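4.3 Checking clearances before a simulated transfer run

Complete this section in simulation before any program is released to the cell. The Birklow layout file must be loaded and the arm parked.

1. Set the approach speed to 5 percent.
2. Enter a lift height of 71 mm for all tray moves.
3. Jog the gripper to the first pick point.
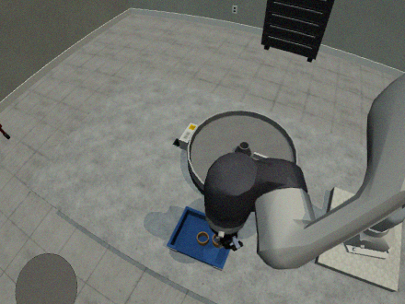 Pick points are taught from the inside of the tray outward. Check the fingers against the rim on every approach. With two rings lying close together in the blue tray and the gripper over its right end, both the rim and the neighboring ring count as obstacles – enter each one in the collision table.

CAUTION: Do not turn off collision checking to clear a fault. Reteach the point.

We use cookies to improve this site. Accept / Manage settings

4. Step through the transfer one waypoint at a time.
5. Stop at the place point and record the smallest clearance. 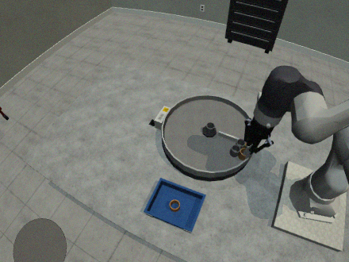
6. Repeat the transfer 13 times without editing a waypoint. If the clearance falls below 3 mm on any pass, return to step 3.

NOTE: The log must be signed by a second person – at Nostadstead, Jennylyn Belmonte.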